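Shelf liner

Shelf liner, also called drawer liner or shelf paper, is a thin sheet material laid over or fixed to the flat surfaces of cabinets, drawers, shelves and counters. It protects the surface underneath from stains and scratches, makes cleaning easier and covers worn or unattractive finishes. The term covers several products that differ in base material and in the way they are held in place. The best known of these is contact paper, a printed plastic film with a pressure-sensitive adhesive on the back.

Early forms

Before plastic films became common, shelves were lined with plain wrapping paper, old newspaper or oilcloth. Paper was cheap and was replaced when it became dirty, often as part of a yearly cleaning. Oilcloth – a woven cloth coated with boiled linseed oil – lasted longer and could be wiped with a wet rag, but it cracked along folds and gave off a noticeable smell when new. Some households used paper with a decorative border that hung over the front edge of the shelf. The border was cut or stamped in scallops and served no protective purpose.

Coated papers formed an intermediate stage. A thin layer of wax or varnish slowed the passage of grease and water, although the cut edges remained open and tended to swell. These papers were held with tacks, with flour paste, or only by the weight of the dishes on top.

Construction

Adhesive liner is normally made of three layers. The face is a flexible film, most often polyvinyl chloride and less often polypropylene. The pattern is printed on the film, and on better grades a clear coat is added over the ink. Behind the film is a layer of acrylic adhesive. The third layer is a release paper coated with silicone, which is peeled away during installation and thrown out. Many release papers carry a printed grid on the back as a guide for cutting.

Rolls intended for home use are commonly 18 inches wide, a size that suits the depth of many base cabinet drawers. Stripes, checks, small florals and imitation wood or stone are long-standing patterns. Striped designs are simple to align along a straight front edge, but they make any error in angle easy to see.

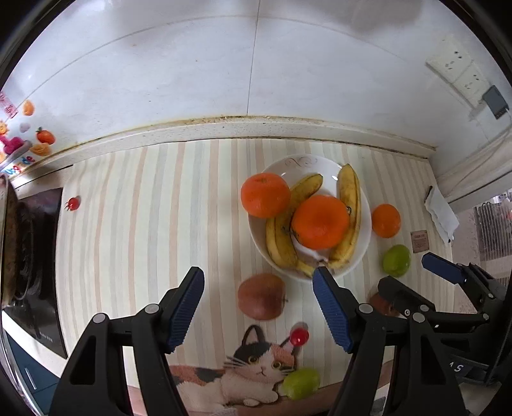 Non-adhesive liner is made from solid plastic sheet, cork, felt or foam-coated mesh. Mesh liner grips by friction and allows crumbs and air to pass through. It is easy to lift and wash, but small items with narrow bases may tip on its uneven surface. Cork absorbs some sound and is used under glassware.

Installation

The surface must be clean, dry and free of grease. Bare wood and particle board take adhesive poorly and are usually sealed first. The sheet is cut slightly larger than the area to be covered. A short strip of release paper is peeled from one end, the exposed film is set in position, and the rest is drawn back a little at a time while the film is pressed down with a cloth or a plastic squeegee. Trapped air is worked toward the nearest edge. Bubbles that remain can be pierced with a pin and flattened.

Corners are cut at an angle to avoid a double thickness of film. On counters, the film is often wrapped over the front edge and fixed to the underside. Where two sheets meet, one is lapped over the other or both are cut through together to form a butt joint. Lapped joints keep out water better but leave a raised line that collects dirt.

Wear and removal

The main causes of failure are heat, standing water and shrinkage. Vinyl film contains plasticizers that migrate out of the sheet over time, leaving it smaller and stiffer. Shrinkage shows first as a narrow sticky border around the edges. Hot cookware can soften or melt the film, and a trivet is needed on covered counters. The film offers little resistance to knives.

Eskildsen divides domestic liner into two groups by bond strength: removable grades, which can be lifted and reset shortly after application, and permanent grades, which gain strength for several days. Mahlangu objects that the distinction becomes unreliable with age, as old removable film may hold as firmly as permanent film. Warming the sheet with a hair dryer softens the adhesive and allows it to be pulled back at a low angle. Residue is treated with mineral spirits or vegetable oil, followed by soap and water.

See also

Oilcloth
Pressure-sensitive adhesive
Decorative laminate
Wallpaper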